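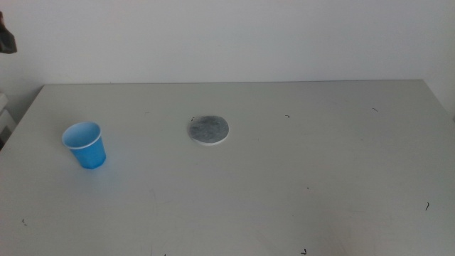 Ticket 1129: uploader drops the last chunk of every cup-on-coaster episode
Opened by Ibsa Wolde, Oltley station 2
Status: open, workaround in place

Hi all, me again! I've been recording cup-on-coaster demos at Oltley most of the morning and the recorder keeps handing me episodes that stop short. I do the move, I hit save, the little counter ticks up, and then when I play it back the arm is still on its way over and the clip just ends. The start of each one is fine, with the blue cup on the left and the gray coaster out near the middle of the table and plenty of bare tabletop between them, so the reset check passes every time and I don't get any warning. It's only the end that goes missing.

What I've tried so far: restarted the recorder (twice), swapped the network cable, and cleared out the local cache, which was pretty full. No change. Then I saved straight to the local disk and skipped the Grongate uploader, and those came out whole! So I'm pointing at the uploader.

Reply from Quentin Charpentier
Could you check the buffer limit in your station config? It should be 2000 frames. Bailly had the same thing in July after an update.

Reply from Ibsa Wolde
Good call, mine says 1000. I changed it, restarted, and recorded a few more. The short ones are fine now, but if I go slowly (and I do go slowly when the cup starts this far from the coaster) it still clips the last bit. Better, though!

Reply from Ludivine Picard
Please keep the clipped ones out of the training set for now. The model will happily learn to stop halfway. Tag them "short" and I'll filter on that.

Reply from Ibsa Wolde
Tagged. I'm saving to local disk until there's a fix, and I'll copy everything over by hand at 5 pm. Quentin, the log from my last run is in the Celtport folder, can you take a look when you get a minute?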